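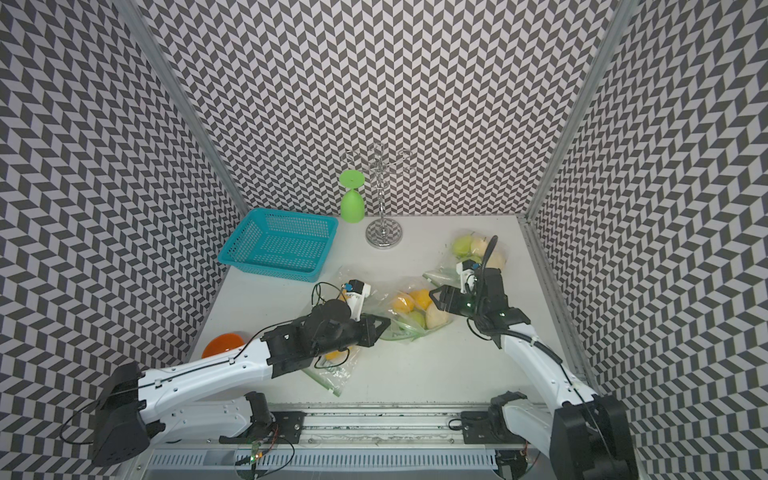

Figura 1. Puesto bimanual con bolsas de fruta, visto desde la cámara fija.

Tema 6. Imitación con dos brazos: qué hacemos con las bolsas

Hoy toca la parte que más me gusta del curso, los objetos deformables y transparentes, ¡y encima juntos! Una bolsa de plástico cambia de forma cada vez que la tocas, brilla donde no debe y deja ver la fruta de dentro, así que la red tiende a mirar la fruta y se olvida del plástico.

Usaremos el conjunto Tolstead: 2696 demostraciones teleoperadas, con la vista fija y las dos de muñeca. La política predice bloques de 17 acciones y ejecuta solo los primeros antes de volver a mirar (repasad el tema 4 si esto os suena a chino).

El resultado que quiero comentar es de Marion Nisbet. Entrenó el mismo modelo con y sin cámaras de muñeca y probó cada versión en 100 intentos. Sin ellas acertó 41; con ellas, 73. Casi toda la diferencia está en el agarre de la boca de la bolsa – y ahí la vista general ayuda poco, porque el propio brazo tapa cosas. Fijaos en el plato naranja de la figura, medio escondido tras el brazo izquierdo.

Para la próxima clase: repetid la comparación con el subconjunto de 808 demostraciones y traed la curva de validación. Me vale una hoja, a mano si queréis.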